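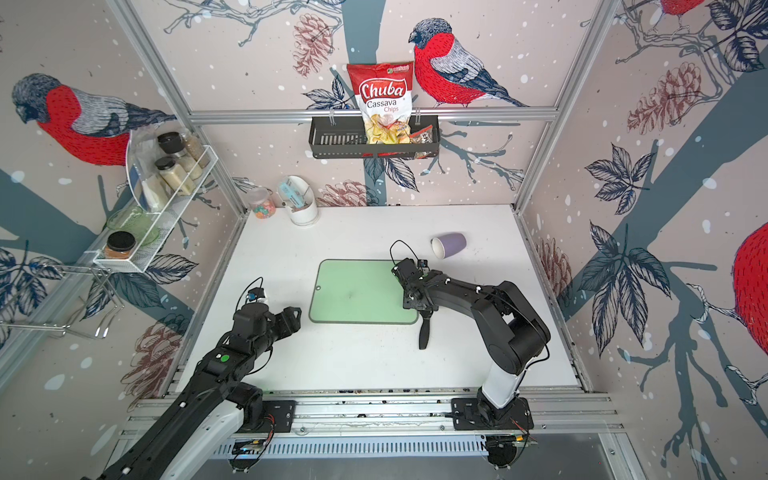

Beverley Costigan wrote in to say that she had stood at the rim of the sinkhole above Sistano with a map in one hand and could not have told anyone how deep it was, or even whether it was deeper than the church tower back in the village. She wanted to know if there is a way to work it out from the edge without ropes or expensive gear.

There is, and it takes an hour or so. The method below gives you a fair figure for the width and depth of a large hole, natural or dug, as long as you can see the opposite rim and the floor. I have used it on sinkholes, old quarries and one volcanic crater.

What you need

A long measuring tape or a marked cord
A compass you can read to the nearest degree
A clinometer (a protractor with a weighted string will do)
A notebook and pencil
A topographic map of the area
Someone to hold the other end of the tape

Before you go

Look the hole up on the map. Closed depressions are usually drawn as contour lines with small ticks pointing inward. Count the ticked lines and multiply by the contour interval, and you have a first guess at the depth. Small, steep holes are often missed entirely or shown by a single symbol. The one near Bravitz, for instance, is only a dot on my sheet.

Check who owns the land and ask first. Many large holes are fenced for good reason, and the fence is where you should work from. Limestone and gypsum rims can be undercut, so ground that looks solid may have nothing beneath it. Stay well back, and do not go at all after heavy rain.

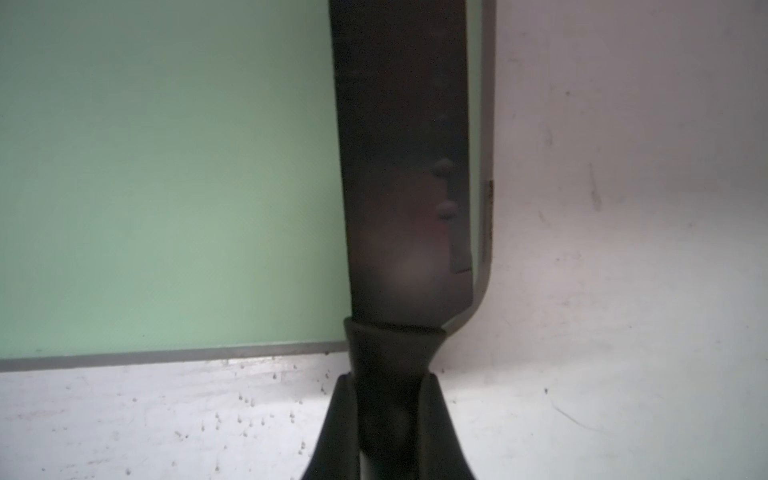 Step 1. Lay out a baseline

Pick two points on firm, level ground on the same side of the hole, both with a clear view across. Call them A and B. Measure the distance between them with the tape pulled tight. A longer baseline gives a better answer. For a hole 300 feet across, I would not use less than 100 feet.

Step 2. Take bearings to the far rim

Choose something on the opposite rim that you can recognize from both points, such as a lone tree or a pale boulder. Take a compass bearing to it from A, then another from B. Write down the bearing from A to B as well. Keep the compass away from fence wire and car keys.

Step 3. Draw it to scale

Back at a table, draw the baseline on graph paper and rule the two bearings from its ends. Where they cross is your target on the far rim. Measure from A to the crossing and convert it using your scale.

Step 4. Find the depth

Pick a target on the floor and fix its position in the same way, with bearings from A and B. Then sight down to it with the clinometer from A. The depth is the horizontal distance to the target multiplied by the tangent of the downward angle. Subtract your eye height, or your hole will come out about five feet too deep.

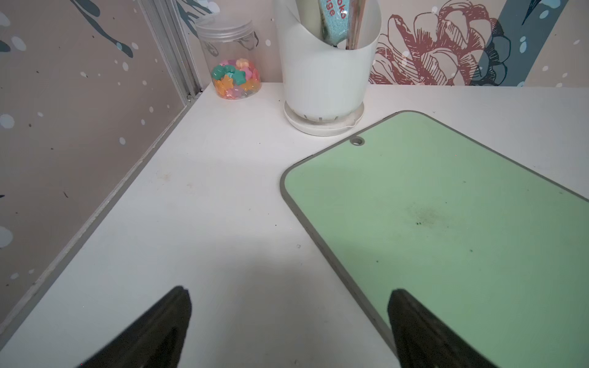 Take every angle at least three times and use the average. An error of one degree matters very little on a gentle slope and a great deal on a steep one -- at 70 degrees it can shift the depth by close to a tenth.

If you cannot see the floor

Some shafts narrow or bend, and no sighting will reach the bottom. Do not drop stones to time the fall. There may be cavers below, and the sound is hard to judge anyway. Ask the nearest caving club, which may already have a survey. Ettore Bortolotti sent me his drawing of the Grerkance shaft, and my own estimate from the rim had been short by almost half.

Write the date, the weather and the position of A and B on the finished drawing. Rims move back over the years, and a second set of measurements from the same two points will show by how much.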